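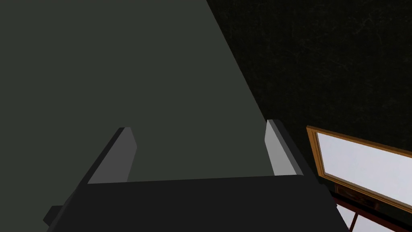 第四章 把溪流搬进教室:乡村青少年水质监测活动的设计

在前面几章里,我们谈了青少年营地的组织,也谈了怎样跟学校老师打交道。从这一章起,我们要走到水边去了。说实话,写到这里我心里是很高兴的,因为水质监测是我最喜欢带的一类活动:花钱不多,孩子们爱动手,而且一条小溪总能把数学、化学和家乡的事情串到一块儿去(哪怕下着小雨,他们也舍不得回来呢!)。

本章的主要案例取自阿文溪(Avine)沿岸的一个乡村项目。项目开办时只有一所学校,报名的学生有29人,分成若干小组,在溪流上的10个固定点位取样。到了第二年,附近的学校也陆续加入,全年累计的取样记录达到156份。数目不算大,可是对初学者来说,已经足够画出像样的曲线,也足够让他们为了某一个怪里怪气的读数争上半天。

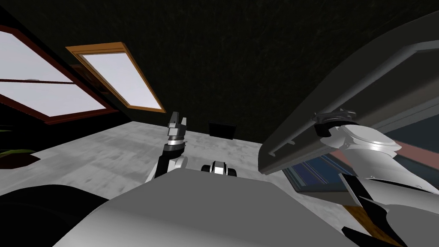
本节阅读时间:约16分钟

学习目标

读完本章,您应当能够为一个班级选定合适的取样点,说明溶解氧、酸碱度、浊度和水温各自反映什么,并且能排出一份兼顾农忙与校历的活动日程。至于统计方法,我们只讲到平均值和极差为止,想多学一点的读者可以翻到第七章,那里讲得细致得多。

4.1 从哪里开始

许多带队老师一上来就问我该买什么仪器。我总是劝大家先别急,带着学生沿溪走一趟再说。走的时候让他们画一张草图,把桥、牛栏、菜地、排水口统统标上去,画得歪歪扭扭也没有关系。等草图摊在桌上,哪里该取样,哪里不好下脚,学生自己就会讨论起来,您在旁边添几句话就行了。

阿文溪的项目也是这样起步的。第一个学期他们只用温度计、试纸和自制的透明度管,到了第二个学期才添置了Vernier的探头。老师们把新旧两种方法并排用了一阵子,让学生比较读数的差别,这一段练习后来成了整门课里讨论最热闹的部分,我们会在4.3节专门讲。

4.2 安全与分工

下水之前,每个小组要定好谁取样、谁记录、谁在岸上照看。水深过膝的地方一律不进,雨后涨水时改在桥上用吊桶取样。记录表请用铅笔填写,圆珠笔沾了水容易洇开,回去以后谁也认不出那是3还是8。

12月的那次取样要格外留心。溪边的石头上常有薄冰,手套湿了也要及时更换,时间宁可短一些。如果当天实在去不成,就在表上写明“未取样”,千万不要拿上个月的数字来补。

思考与准备

请找一张您所在地区的水系图,选出一条步行可到的小溪,写下三个您想请学生回答的问题。不必追求深奥,“桥上游的水和桥下游的水一样吗”就是一个很好的问题。写好以后先收着,到本章末尾设计活动方案时还要用到它们。

本网站使用Cookie以改善您的阅读体验。继续浏览即表示您同意我们的Cookie政策。 接受 | 管理设置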